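Herringbone floor

A herringbone floor is a floor laid in short rectangular pieces set at an angle to each other, so the rows zigzag across the room. The pieces can be wood, tile, vinyl or stone. I keep this article going for the Wundby household wiki, and I've lived on top of one of these floors long enough to have opinions, so expect a few of those mixed in with the facts.

Name and pattern

The name comes from the bones of the herring, which fan off the spine at a slant. People mix it up with chevron all the time (I did too, for years!). In a true herringbone the pieces are plain rectangles, and the end of one butts up against the side of the next, which gives you a broken zigzag. In chevron the ends are cut on a slant so they meet in a clean point, like an arrow. Then there's a whole crowd of cousins -- double herringbone, basketweave, and patterns that mix long rectangles with diamonds. Shops tend to call every one of them herringbone, and I've stopped arguing.

Materials

Solid wood blocks are the old way to do it, and you can sand them when they get tired. Wood-look tile is what I see most often now. It doesn't mind a mop and it won't swell if the dishwasher leaks, but it's hard on your feet and it's cold in the morning. Sheet vinyl with the pattern printed on it is the cheapest of the bunch. From standing height it can fool you, though the seams give it away once you get down on your knees.

Color matters more than people expect. A light tan floor hides crumbs and sand pretty well and shows every dark speck. A dark floor does the opposite, and it shows dust by lunchtime. Pick your dirt, basically. 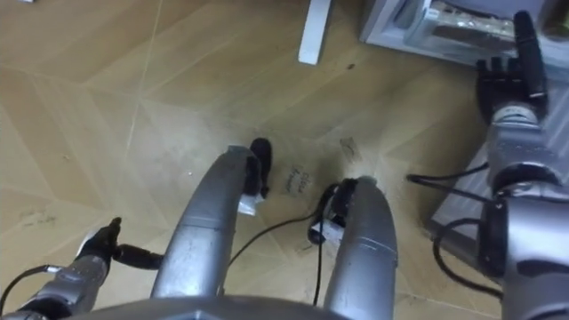 Light tan wood-look tiles with pale seams, scuff marks, and a handwritten scrap of paper.

Laying it out

Everything starts from a center line. You snap a chalk line down the middle of the room, dry-lay the first few rows along it, and only then open the adhesive. Shiyu Xie, who laid the hallway floors at Cleldale, starts from the doorway people use the most and lets the odd cuts end up under furniture. I tried it her way in my back room and I'm a convert.

Buy extra. The angled cuts along the walls eat up material, and the leftover triangles are too small to use anywhere else. My back room took 900 pieces, and I had 17 left over, which live in a box under the stairs. If you're ordering wood, mix pieces from several boxes as you go, or you'll get a patch that's a different shade from its neighbors. Ask me how I know.

Scuffs, specks and cleaning

Gray smudges on tile are often just rubber from shoe soles or chair feet, and a damp cloth with a little baking soda gets most of them up. Don't use that on waxed wood. Specks are usually plain grit. Sweep along the zigzag in one direction and then come back across it -- the seams hold onto dust, especially where the grout sits a bit low.

Paper on the floor is my own household's weakness. Notes, labels, lists, they all drift down there sooner or later. Pick them up before you mop! Wet ink can leave a mark in unsealed grout, and I have a faint blue one by the radiator from a shopping list.

For wood, skip the steam mop entirely. Felt pads under chair legs help a lot, and they need replacing when they get flat and gritty.

See also

Chevron floor
Basketweave tile
Grout colors
Chair pads and glides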